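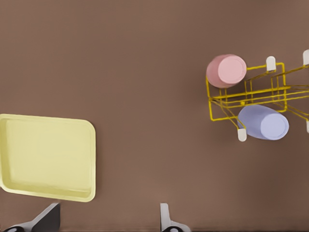 Students in a robotics class should have to finish one dull task before they are allowed to start an interesting one. I have taught the elective at Tamihana for long enough to have tried it both ways, and I no longer think it is a close call.

The dull task in our course is the dishes. Students work in simulation, with a tray, a dish rack, two cups and a two-finger gripper. The cups have to end up on the tray. The starting positions change on every run, so a program that memorizes one path will fail on the next. Each team gets 12 class periods.

Every October I hear the same complaint from families. They were told their child would be building robots, and the child comes home talking about cups. Last year a parent asked me why we had dropped the maze race, which used real wheeled kits and drew a crowd on open night. It was a fair question, and I gave her a short answer that I would like to improve on here.

The maze race was fun to watch. It was also won, year after year, by whoever had the most time to adjust one car for one maze. When I moved a wall by a hand's width before the final, most of the cars ran into it. The students were upset with me, and I understood why, but the wall showed what had been learned and it was less than I had been reporting on grade sheets.

A cup on its side is a harder problem than it looks. The fingers can close across the body or they can try for the rim. If the cup is lying among the wires of a rack, one of those choices may be blocked, and the program has to work out which. Shayne Ashby's team spent four periods on approach angles alone. Their log shows 581 attempts, and the notes beside the failed ones are the best technical writing I have had from ninth graders.

There are good arguments against me. Simulation hides things. Real cups slip, real motors get warm, and a student who has only seen clean surfaces and even light will be surprised by a workbench. Shayne Tapsell, who teaches shop down the hall, thinks I should spend the software money on hardware and let them break it. I agree with him in part. Our one physical arm is shared by 15 students, though, and a mistake on it can cost us a week of waiting for a part. In simulation a mistake costs a reset.

What I would ask the school to do is modest. Keep the dish task as the first unit. Bring back the race in spring as an optional event, with the walls moved on the day. And let open night include a table where visitors can read the logs, failed attempts included.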